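Home Reviews Heating & Air Plumbing Lighting Tools Forum Search

Noltik 190 Inline Bathroom Fan: Long-Term Review

By Radka Vidmar
46 shares | 12 comments

The Noltik 190 is an inline exhaust fan for bathrooms, sold as a kit with one ceiling grille, a remote motor unit, a wall controller and a humidity sensor. The number in the name is the rated airflow in cubic feet per minute at the lowest duct pressure the company tests. The kit has been running in my house since October. The controller keeps its own log and currently shows 807 hours of motor time, spread over seven months.

Total cost was $1,599. That covers the kit, rigid duct, a roof cap, a backdraft damper and an electrician's time to run a new circuit to the attic. The duct and hanging work I did myself. Anyone paying for all of it should expect a higher figure, and anyone with an existing attic circuit a lower one.

The fan it replaced was a ceiling unit that came with the house. It was loud, its flexible duct sagged between two joists, and the duct had collected water at the low point. Replacing only the old motor would have left that problem in place, so the whole run was redone.

What is in the box

The motor unit is a steel cylinder with round collars at both ends and a bracket with rubber bushings. The wiring compartment is on the side and closes with a single screw. The ceiling grille is a plain white plastic square with a removable filter behind it. The controller fits a standard single wall box. The sensor is a separate part, and it connects to the controller with a thin low-voltage cable that is long enough for most bathrooms but will not reach if the controller is placed outside the room and down a hall.

Mounting screws are included. Duct clamps are not, and the manual does not mention this until page 9. Foil tape is also not included, which is normal for this kind of product.

Installation

The motor should be hung, not set on the joists. The bracket allows either, and the drawings show both. I set it on a joist first to check alignment and ran it for one evening. A low hum came through the ceiling drywall and could be heard in the bedroom next door. After the unit was hung from two short lengths of strap, the hum could no longer be heard from the bedroom with the door closed.

Duct length matters more than the motor does. My run has a short vertical section above the grille, one long-radius elbow, a straight section through the attic and the roof cap. All of it is rigid metal except for a short flexible piece on each side of the motor, which is there to isolate vibration. The duct is pitched slightly toward the outside and wrapped in insulation for its full length. In a cold attic an uninsulated duct will sweat inside, and the water will find its way back to the grille.

The motor unit itself is not insulated. Noltik sells a jacket for it separately. I used leftover duct wrap and left the wiring compartment accessible.

Wiring is simple. The controller needs a neutral, and older switch boxes may not have one. Mine did not, which is where a good part of the electrician's bill went.

Sensor placement

The manual gives two lines to the sensor. It says to mount it "in the room, away from direct spray." That is too little guidance for the part that decides when the fan runs.

My first position was high on the wall close to the shower. The fan came on quickly, but it also stayed on long after the rest of the room had cleared, with damp air lingering near that corner. The second position was beside the door. There the sensor sat in the stream of dry air coming in under the door and shut the fan off too soon. The mirror was still fogged when it stopped.
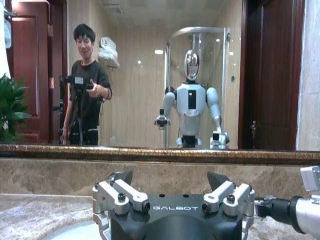 The third position, and the one I kept, is on the wall opposite the door at the height of a light switch. At that height the sensor sees air that has mixed with the rest of the room. The fan starts a little later than it did in the first position, and it stops when a second instrument on a shelf across the room agrees that humidity has returned to its earlier level.

For checking I used a Callo data logger, which is a small battery unit with no screen. It was compared against a borrowed reference meter before the test and read two points high, so I subtracted two from everything. The Noltik sensor read within three points of the corrected Callo figure through most of its range. Above 85 percent it lagged and then caught up within a few minutes. For switching a fan this is good enough.

Air supply

An exhaust fan can move only as much air as can get into the room. With the bathroom door closed and the original gap beneath it, airflow at the grille dropped sharply. Trimming the bottom of the door to leave a gap of three quarters of an inch brought most of it back. A transfer grille would do the same job and would let more sound through.

The same applies to glass shower enclosures that reach close to the ceiling. If the grille is outside the enclosure and the glass leaves only a narrow opening at the top, the wet air stays behind the glass until someone opens the door. Leaving the shower door open after use shortened the drying time in my bathroom more than any change to the fan settings did.

Controller and settings

There are three modes: manual, timer and automatic. Automatic has two options. One starts the fan at a fixed humidity level. The other watches the rate of change and starts the fan when humidity climbs quickly.

The fixed level option is the factory setting and works poorly in a humid summer climate. On a muggy afternoon the air in the house may already be above the set level, so the fan runs for hours and pulls in more of the same air. The rate-of-change option does not have this problem. It did produce a few false starts when hot water was run into the sink for a long time, and I do not consider that a fault.

The minimum run time can be set from the panel. The maximum run time can be set only by holding two buttons during power-up, a step found in an appendix. It ships with no maximum at all. I recommend setting one.

After a power cut the controller keeps its mode but forgets its run timer. A fan that was running when the power failed will stay off until the sensor calls for it again.

Noise

At low speed the sound in the bathroom is that of air passing through the grille. At high speed the motor can be heard if the room is otherwise quiet, as a steady tone without rattles. My phone's sound meter is not calibrated, so I am not publishing a figure from it. A conversation in a normal voice is possible directly under the grille at either speed.

Changing speed takes several seconds, with no click and no surge.

Measured airflow

Airflow was measured at the grille with a powered flow hood lent by Ingegerd Sjögren, who also checked my method. At high speed with the door open the result was 151 cubic feet per minute. With the door closed and the trimmed gap it was 143. Noltik's rating of 190 applies to a duct shorter and straighter than anyone is likely to have, and the performance curve in the manual predicts a value close to mine for my duct length. The curve can be trusted. The number on the carton should be used only for comparing models.

Maintenance

The grille filter needs washing every month or two. It collects towel lint, and a clogged filter reduces airflow enough to notice. It snaps out without tools. The plastic tabs that hold it feel thin, and one has gone white at the bend.

I opened the motor unit once at the end of the test. There was a light coat of dust on the blades and no rust or standing water in the housing. The backdraft damper moved freely.

Compared with the alternatives

The closest competitor I have used is the Obradović twin-grille kit, installed at a friend's house in Nondstead. It has better clamps, a better manual and a motor that is harder to reach once hung. Its sensor is built into the wall controller, so the sensor goes wherever the switch goes. In a bathroom where the switch is beside the door, that is the wrong place.

A conventional ceiling fan with a built-in humidity sensor costs far less and takes an afternoon to install. For a small bathroom with a short duct run I would buy one of those. The inline kit is worth its price where the duct is long, where a bedroom shares a wall or ceiling with the bathroom, or where the existing duct has to be replaced anyway.

Good points
- Quiet when hung
- Separate sensor that can be moved
- Published curve matches measured airflow
- Useful rate-of-change mode

Bad points
- Thin instructions on sensor placement
- No duct clamps
- Maximum run time hidden in an appendix
- Weak filter tabs

Correction: an earlier version of this review gave the sensor cable as line voltage. It is low voltage. Thanks to Thérèse Bélanger for pointing out the error.

12 comments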